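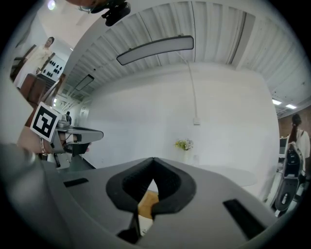 Keyvan Hashemi wrote to me after the last tutorial to ask why anyone would bother teaching a machine to clear a table when clearing the table takes him 3 minutes and he rather likes doing it. I've been turning that over ever since, and I think he deserves a longer reply than the one I sent him, so I've folded it into this page, where the rest of you can use it too.

What follows is a way of finding out, in your own kitchen or workshop, whether a given chore is one a machine could take over yet. You don't need a robot. You need a pair of kitchen tongs for each hand, a notebook, and an hour when the house is quiet. I've done it with my neighbors, with my sister's kids, and once with a very patient plumber, and everybody came away with different ideas than they went in with.

Step 1. Pick one chore and write down where it ends

"Tidy the kitchen" is far too big. "Move the dry cups from the rack to the second shelf, handles to the right" is a good size. Write the finish down in a sentence that a stranger could check, because you'll be surprised how often you don't know it yourself. My own first try said "until it looks nice," and we argued over that for most of a Sunday lunch.

Step 2. Do it with the tongs

One pair in each hand, and no cheating with a thumb. This is close to what many of the people who teach robots do now: they do the work themselves through simple grippers, over and over, and the machine learns from the recordings. You'll be slow and a bit cross. Cups and boxes go fine. Dish towels are a misery, and so is anything thin lying flat on a table — a playing card, a lid, a single sheet of paper.

Every time you badly want to drop the tongs and use your fingers, make a mark in the notebook and jot down what you were holding. Those marks are the most useful thing you'll get out of the whole hour, so please don't skip them even if they make you feel silly.

Step 3. Change the room and do it again

Move the chair. Turn off the overhead light and work by the lamp. Put the cups in a different order, or ask somebody to walk through while you're busy. You will hardly notice any of this, being a person, but a machine that was taught in one tidy corner can come apart over it. Estrella Becerra tried this step with her packing bench at the Hunham shop and wrote back that the boxes were easy and the tape was "a nightmare with a loose end," which I have repeated to everyone I know.

Step 4. Sort the chore into a pile

Few marks, and the same result in both rooms: a machine may well manage it now, or a good part of it. Plenty of marks, but always on the same object: perhaps change the object. A hook in place of a drawstring, or a bin with a wide mouth, does wonders. Marks everywhere: keep that one for yourself for the time being.

On a shop floor, the first pile is bigger than you'd expect, since the parts arrive the same way each time. In a home it's smaller. Folding sits somewhere in between, and I change my mind about it every December when I look back through my notes.

Step 5. Ask what a mistake costs

A sock in the wrong drawer is nothing. A glass on the floor with a toddler about is another matter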